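Pouring task, week two

Club night in May ran to 9 pm. Celina Tokarz rewrote the grasp offsets for the PiPER arm and I logged the runs. Demonstration count is 117, of which 88 passed Hanyu Luo's check for dropped joint readings.
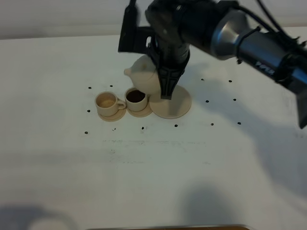

Teapot over its base, one cup filled, one empty.

The grasp closes from above, so the fingers hide much of the pot from the side camera. We moved the approach point 2 mm toward the spout. Joint states are resampled before training; the first script dropped the last sample of every episode. Fixed.

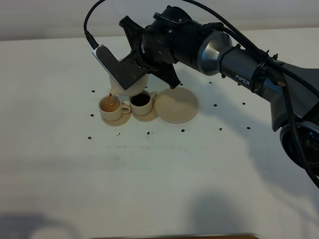 Still to do

Tilt rate is the open parameter. Delyth Edwards wants it capped in the controller; I would sooner learn it from the demos. Target is 500 episodes before we train on the Lelum workstation. The calibration file is in the shared folder under Tremusum.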